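The winter her grandmother's house in Flurnley was sold, Jussara Fagundes took home only what would fit in the back of the car, and most of that turned out to be one cookie tin. It was the big kind, from a bakery over in Whitelaw that had closed long before she was born, and when she tipped it she could hear that there were no cookies in it - there hadn't been cookies in it for years. It was the little skeletons, and the odd bits that went with them, all rattling around together the way they had when she was seven and her brother was nine and it rained the whole of every visit.

She left it by the door until December. Then one evening, with soup on the stove and the radio going on about the road out to Gorham, she cleared the mail away and opened it, telling herself she would just look for a minute, the way you do with old letters.

The rule in her grandmother's house had been that you never put anyone back in the tin in pieces. You could be called to supper, you could be late for the bus, you could be in the middle of a fight over who got the window seat, and still you had to stop and give every small bony fellow his arms and legs and his head, and only then could he go to bed. "He has to be able to find himself in the morning," she used to say, and she would stand there with the dish towel over her shoulder until it was done.

So it gave Jussara a pang to see that one of them had been put away whole and another hadn't.
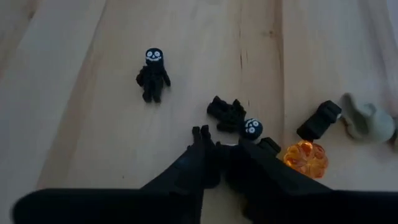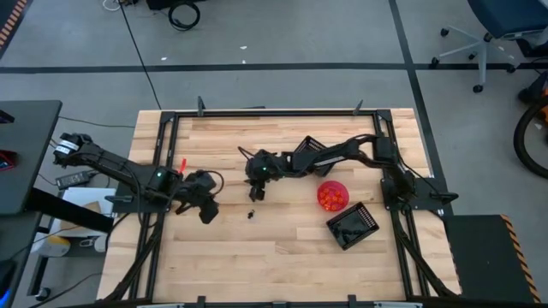 She tried to remember whose fault it would have been. Her brother's, she decided, and then she thought about it a while longer, stirring the soup, and wasn't so sure. There had been a last visit, as there always is, and nobody had known it was the last one, and she had a feeling she had been the one sent to tidy up while the coats were being found. She could remember the smell of the hall and the car already running outside. She could not remember the skeletons at all.

She called him. He lived in Asomari now, where it was still afternoon, and he picked up with his mouth full.

"Did we have two of those skeletons?" she asked.

"The grinning ones? Sure. Mine was the captain."

"Well, one of them's in bits."

"Then that one's yours," he said, so promptly that she laughed out loud, and he laughed too, and they stayed on the phone for 33 minutes, which was longer than they had talked since the funeral - about the rain, and the window seat, and whether the plum tree would be looked after by the new people.

When they had hung up she turned off the soup, which had gone thick, and pulled her chair in closer. The legs first, her grandmother would have said, so he has something to stand on. Jussara's fingers were bigger than they used to be and it took her a few tries, and once she dropped an arm and had to go after it under the radiator, but she was in no hurry, and she put the dish towel over her shoulder before she started on the head.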